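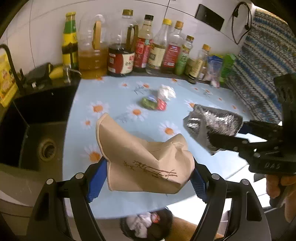

Swapped the spin bike for a rowing machine in May and a few people asked how it's going, so I'll put it all in one thread. It's the Skendamier, the folding one with the air fan. I paid for it myself.

Delivery first. It came in two boxes and the heavier one is a proper two-person lift. The driver left both at the kerb. If you're upstairs, open the boxes at the bottom and carry the parts up one at a time.

Putting it together took me an evening. The instructions are drawings only and step 4 has the footplate the wrong way round. If the straps end up on the inside, turn it over and carry on.

Bolts are all the same hex size. The key in the box is soft and started to round off by the end. Use your own if you've got one.

Size. It needs more floor than the bike did, no way round that. I row in the spare room with the door open and the back end of the rail pokes out on to the landing. Folded, it stands behind the door.

Noise. Air rowers are loud. You can't follow the telly without headphones. Downstairs it comes through as a steady whoosh, and what travels more is the seat rolling back and forth. A mat helped with that.

The mat is a Jotholm, the thick one sold for treadmills. It smelt of rubber for a fortnight. Left it by an open window and it went off in the end.

How I use it: four sessions a week, before work, usually on the rail by 6.15. Two are steady, one is intervals, one is whatever I feel like. I don't do more than that because my lower back lets me know.

On the back thing – that was my own fault to begin with. I was pulling with my arms too early and rounding over at the front. Legs, then body, then arms. On the way back, arms, then body, then legs. I said it out loud for the first couple of weeks.

Damper setting. I had it right up at the top at first as I thought higher meant a better workout. It just makes each stroke heavier and I was worn out in no time. I keep it at 4 now and the times are better.

The monitor is basic. Time, distance, stroke rate, calories. I ignore the calories. It keeps the last nine sessions and drops the oldest, so if you want a record you have to write it down or use an app.

I tried the Celldale app. It connects fine but it wants you to start a programme before it will log anything, and the free part ends after nine workouts. Went back to a notebook.

Numbers for those who like them. My first piece with the monitor set to twelve minutes was 2,620 m less than I'd hoped... no, misread my own writing. It was 2,297. No. Reading glasses on: 2,917 m. Sorry. I haven't repeated it yet, will do that next month.

What I miss about the bike: being able to read. You can't do anything else with your hands on a rower. Podcasts are all right on the steady days.

What I don't miss: the saddle.

Someone asked about cost. Mine was £620 including delivery. The Mahrous was the other one on my list and it has a nicer seat, but the rail was too short for me. If your legs are long, check the rail length before you look at anything else.

Upkeep so far: wipe the rail after every session, oil the chain when it starts to sound dry. One foot strap frayed at the buckle and they posted a new pair without any fuss.

Is it enough by itself? For fitness, it has been for me. There's no pushing movement in it though, so I do press-ups after the steady rows and a few overhead presses with the old dumbbells.

Would I buy it again – yes, but I'd get the mat at the same time and I'd measure the landing first.

Will add to this once I've redone the twelve minutes. If you've got the same machine and found a seat cushion that doesn't slide about, please send me the name of it.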